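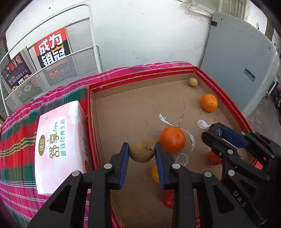 Mandarins in a red tray, on a plaid tablecloth.

Why do I go to this school and not that one?

Somewhere in your town there is a map with wiggly lines on it. The lines decide which school you go to, and they did it without asking you.

The space inside each line is called an attendance zone. Live inside it, and that's usually your school. Live across the street, and you may ride a different bus and cheer for a different team, even if you and the kid over there can see into each other's kitchens.

Who draws the lines?

Mostly the school board, a group of grown-ups elected by other grown-ups. They look at where children live, how many desks each school has and which roads are too busy to cross on foot. Then they hold a long meeting. You haven't missed much.

Why do the lines move?

Take the town of Hultilport. It has 2,000 students and three elementary schools. Tultberg School was built for 450 children and ended up with 534, so art class met on the stage and the lunch line started before anyone was hungry. Over at Hekbridge School, 18 coat hooks in a single hallway had no coats.

The board moved one line a few streets west, as far as Shen Creek. The families in between changed schools when classes started again in August. On the map it was a tiny move – if you were seven and lived on one of those streets, it was enormous.

Can you go to a different school anyway?

Sometimes. Many districts let families ask for a transfer. If there's a spare seat, the answer may be yes. If too many people ask, the names might go into a drawing, like a raffle where the prize is homework.

Do children get a say?

You can't vote for the board until you're a grown-up. But board meetings are usually open to everyone, and most have a time for the public to speak. Children have been known to stand up and do it. Check the rules first, keep it short and bring a snack, as you may be waiting a while for your turn.

Words to know

Board: the people in charge of a school district.
District: all the public schools run by one board.
Transfer: moving to a different school.

Page updated 25 December 2019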